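Perguntas frequentes sobre os arranjos de flores artificiais do Ateliê Urura

Oi! Eu sou a Silvana Sales e respondo pessoalmente as mensagens do ateliê, então juntei nesta página o que mais me perguntam. Se a sua dúvida não estiver aqui, me escreva que eu respondo (às vezes demoro um pouquinho em época de casamento, tá?).

Você faz arranjo sob encomenda ou só vende os prontos?

Os dois! Os prontos ficam na loja da rua Camargo e saem na hora. Para encomenda eu peço uma foto do cantinho onde o arranjo vai ficar e a medida da mesa ou do aparador. Já fiz arranjo lindo que não passava debaixo da luminária da cliente, e desde então não abro mão da medida.

Qual é o prazo?

Duas semanas para arranjo de mesa. Para festa, prefiro que me procure com dois meses de antecedência, e quem casa em junho precisa correr mais ainda, porque a agenda lota mesmo.

Quanto custa?

O arranjo pequeno custa R$ 33 e vem num vasinho de vidro simples. Um centro de mesa de jantar, bem cheio, sai por R$ 900. No meio disso cabe muita coisa, me diga quanto quer gastar que eu monto uma proposta.

Flor artificial não fica com cara de cemitério?

Ai, essa eu ouço toda semana! Fica se a gente espetar tudo na mesma altura, com a mesma cor e o cabo retinho. Eu entorto os cabos com a mão, abro as pétalas uma por uma e sempre deixo alguma flor mais fechada que as outras. Folhagem também ajuda muito, e de preferência de dois verdes diferentes.

Outra coisa que muda tudo é a ordem da montagem. Eu separo as flores na mesa antes de pegar o vaso, começo pelas maiores e vou preenchendo com as miúdas.

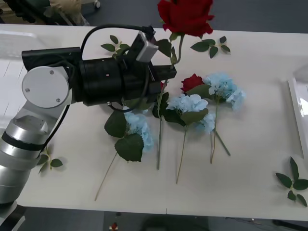 Depois eu giro o vaso e olho de todos os lados, inclusive sentada, que é como as visitas vão ver. Se aparece buraco, entra mais uma folhinha. Se ficou pesado de um lado, tiro alguma coisa e deixo descansar até o dia seguinte (de manhã a gente enxerga melhor, pelo menos eu).

Como eu limpo?

Pincel macio e seco, de maquiagem mesmo, ou o secador no ar frio. As da linha Dusard aguentam um pano levemente úmido. As de seda, por favor, não molhe! A tinta do vermelho pode soltar e manchar as brancas do lado.

Posso deixar na varanda?

Se for coberta e sem sol direto, pode. No sol forte o vermelho vai virando um rosa meio triste. Para área externa eu trabalho com a linha Brolbridge, que é mais dura e menos delicada de perto, mas desbota bem mais devagar.

Você aluga para eventos?

Alugo, a partir de R$ 1.000, com montagem e retirada incluídas dentro da cidade. O caução é metade do valor e volta depois que eu confiro as peças.

Dá para reformar um arranjo antigo?

Dá, e eu adoro! Traga do jeito que estiver, com poeira e tudo. Costumo aproveitar o vaso e boa parte das folhas, e troco só as flores que perderam a cor.

Vocês abrem no fim do ano?

A última retirada é em 16 de dezembro de 2023. Depois eu fecho para descansar e volto em janeiro, com as mensagens respondidas por ordem de chegada.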